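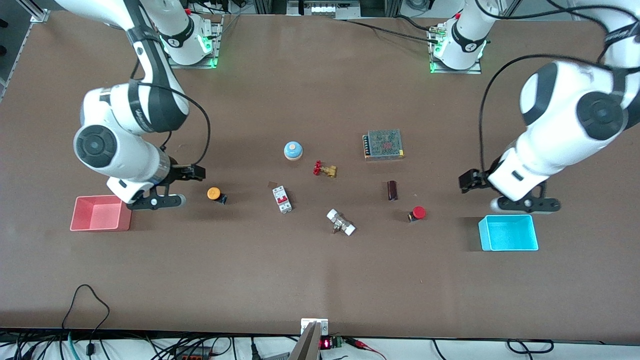 Laissez-nous trier lentement

On me demande encore, à chaque porte ouverte de l'atelier Ikar, combien de temps on gagne avec les deux bras. Réponse : aucun. On en perd. Un gamin de dix ans avec un peu de bonne volonté vide une caisse de récup avant que le bras droit ait fini de réfléchir à son premier bouton poussoir. Je le sais, je l'ai vu faire, et je continue quand même à penser que c'est le meilleur projet qu'on ait lancé depuis que j'ai ma clé.

Le principe pour ceux qui prennent le train en marche. On récupère des armoires électriques, des bouts de plomberie, des fonds de tiroir. Tout arrive mélangé. Disjoncteurs, vannes, alims, raccords, boutons de toutes les couleurs. On étale ça sur la grande table brune, un bac de chaque côté, un rose et un cyan, et les bras doivent répartir. À droite, à gauche. C'est tout. Le programme s'appelle Pidora, ne me demandez pas pourquoi, le nom était déjà là quand je suis arrivée.

Donc l'argument contre, je le connais par coeur. Trop cher pour ce que ça fait, trop de place, trop d'heures. Une table entière immobilisée alors que la menuiserie se serre dans le fond. Et puis la phrase qui m'agace le plus : « ça existe déjà dans l'industrie, en mieux ». Oui. Le pain aussi existe déjà en boulangerie.

Ce que je défends c'est autre chose. Dans l'industrie, la pièce arrive toujours pareille, dans le même sens, sur le même tapis. On a organisé le monde autour de la machine. Chez nous une vanne est couchée sur le flanc, volant vers la gauche, et la fois d'après elle est debout ou coincée contre une alim. Pas de tapis, pas de gabarit. Il faut que quelqu'un se demande par où on attrape une vanne. Par le volant ? Il tourne, elle part de travers. Par le corps en laiton ? Ça glisse. J'ai passé une soirée là-dessus, avec un bout de chambre à air découpé au cutter pour faire des patins, et j'ai plus appris sur la prise d'un objet que pendant toute ma formation. Vraiment. Les patins n'ont pas tenu d'ailleurs, il faudra refaire.

Deuxième chose, le prix. On a failli prendre le module de vision proposé par Takov, boîte fermée, on branche et ça reconnaît. J'ai voté contre. On m'en a voulu un peu. Mais une boîte fermée dans un atelier partagé, ça veut dire qu'au premier raté plus persone ne sait quoi faire, on envoie un mail au support et on attend. Avec notre bricolage à nous, quand le bras confond le condensateur et une autre pièce marron, on ouvre le fichier, on regarde, on râle, on corrige. Des fois on casse autre chose. On a le cahier de bord pour ça, page 123 il y a la liste des confusions connues, et c'est de loin la page la plus lue du cahier.

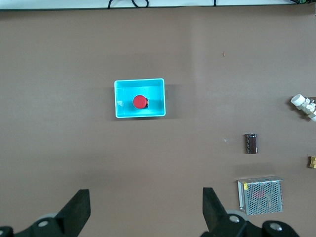

Ntombi Le Roux
Responsable de l'établi électronique, atelier Ikar

La caméra au poignet, parlons-en, parce que c'est là que les gens changent d'avis. Vus d'en haut, les objets on les reconnaît tous. Mettez-vous à la place de la pince. Les deux doigts en bas de l'image, un bout de raccord blanc qui dépasse sur le côté, quelque chose de jaune doré dont on ne voit qu'un coin. Une alim sous sa grille perforée, vue un peu de biais. Et peut-être des miettes. Une tache minuscule sur la table, c'est quoi pour le programme, une pièce ? On rigole mais la question est sérieuse. Il faut décider à partir de quelle taille une chose mérite qu'on s'en occupe, et cette décision c'est quelqu'un qui la prend, un soir, dans un fichier de réglages. J'aimerais bien que les gens qui achètent des systèmes tout faits aient eu au moins une fois à la prendre eux-mêmes.

Le bouton coup de poing rouge dans le bac cyan, pareil. Facile pour l'oeil, gros chapeau rond, couleur franche sur fond franc. Tout le monde commence par lui en démo. Je suis pour qu'on arrête. Montrer le bouton rouge c'est montrer ce qui marche, et après les visiteurs repartent en croyant que le reste suit. Moi je mettrais le petit condensateur d'abord. Marron foncé sur table brune. Là on comprend où on en est.

Ah et la table justement. On me dit qu'il faudrait la peindre en blanc, ou poser un tapis uni, pour le contraste. Non. Enfin si, techniquement c'est juste, le contraste serait meilleur. Mais la table brune avec ses zones plus claires et ses traces, c'est une table d'atelier normale. Si le tri ne tourne que sur fond parfait, il ne tournera nulle part ailleurs, ni chez vous ni dans un autre atelier qui voudrait reprendre nos fichiers. Shen est de l'avis contraire et il a de bons arguments, il écrira sa propre tribune s'il veut, la page est ouverte.

Sur la sécurité, un mot. Deux bras au-dessus d'une table commune, c'est pas un jouet. Je suis pour la règle stricte : mains hors de la table quand ça bouge, et une seule personne aux commandes. On m'a dit que c'était contraire à l'esprit du lieu. L'esprit du lieu il a dix doigts et j'aimerais qu'il les garde. En revanche je suis contre la cage. Une cage et c'est fini, plus personne ne s'approche, ça devient le truc du club robot dans le coin.

Les câbles à l'avant, je sais. On va les ranger. J'avais dit juin. Ceux qui passent leur temps à m'en parler sont les bienvenus avec un sachet de colliers et deux heures devant eux. Tant que ça change de place toutes les semaines, je préfère un fouillis qu'on peut défaire à une goulotte bien propre qu'il faut démonter à chaque essai. C'est une opinion, je la partage avec peu de monde.

Reste l'argent, puisque c'est là dessus qu'on vote. Ce qu'on demande cette fois : 167 euros. Des doigts de pince de rechange, de la visserie, un rouleau de gaine. Moins que le dernier jeu de lames de la scie, que j'ai voté sans broncher, je le rappelle aux collègues du bois. On ne demande pas une deuxième table, on ne demande pas d'heures supplémentaires le soir. On demande à continuer de trier lentement, avec des bacs de couleur et un programme que les adhérents peuvent lire.

Et si le vote passe pas, je trierai à la main, ça ira plus vite, et on n'aura rien appris sur les vannes. Les fichiers sont sur la clé accrochée au tableau, prenez une copie et remettez-la à sa place svp.

Texte affiché le 13 mars 2020 à l'entrée de l'atelier, réponses à glisser dans la boîte.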